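Shelf to bin, part two

Last updated: June

The last post ended with the right hand refusing to close all the way. It was a tendon guide I had put in backwards. I turned it around, ran the calibration again, and moved on to the job I wanted to do in the first place: getting the black molded covers off the yellow shelf and into a bin.

For anyone new, this is the two-armed build I keep at the Fuvham workshop. It has a five-fingered hand on each arm and a camera in the head. Corey Mudgway did most of the wrist work and I do the code. The covers are a good test piece. They are hollow on one side and domed on the other, and a hand that closes fine on a box will slide right off them.

I rewrote the approach for the right arm this month. The old version drove straight at the part and trusted the fingers to sort it out. The new one stops over the shelf, takes another look, and then comes in. The pause is set to 500 milliseconds. I tried 200 and the arm was still settling when it took its reading, so the target came out wrong. 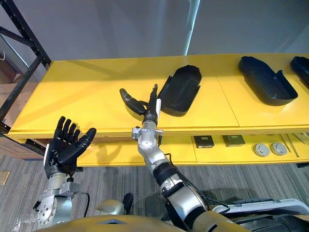
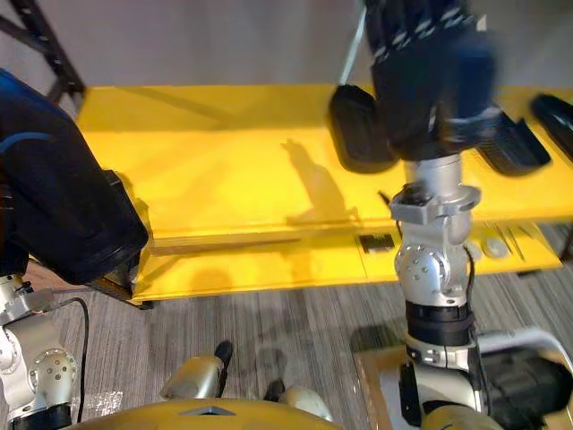
Both arms and the yellow top, from the head camera.

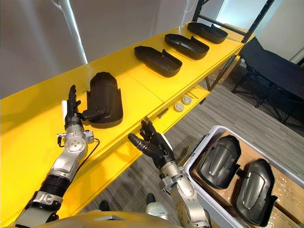
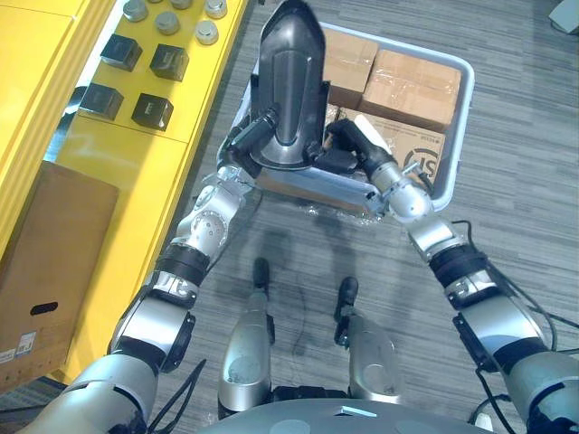 The two-handed hold was Rochelle Tapsell's suggestion. I had been lifting with one hand and regrasping in the air, and I dropped a lot of covers that way. With a hand on each side the part stays put while the arms swing across. The cost is speed, as both arms have to finish their moves together and the left one is slower. I capped the right one to match.

Grip force took longer. I had a single value for all the fingers, and now the thumb gets its own. I also log every grasp to a file. There are 549 in it so far, and Noeline Henare is going to help me sort them by how the part was lying when the hand closed. My guess is that most of the bad ones are parts lying hollow side up, where the fingers catch the rim on one side first.

Still on the list:

Cable routing at the elbow. The slack is fine at low speed and I don't trust it at full speed.

New finger pads. I ordered 2 sets from Pustumberg and will try the softer ones first.

A proper stop button within reach of the desk. The current one means walking over to the wall.

Corey wants to redo the left wrist before anything else. He is probably right, so the pads may have to wait until he is done with it.

Print this post
E-mail this post

Contact | Copyright Leonie Lowther | Back to top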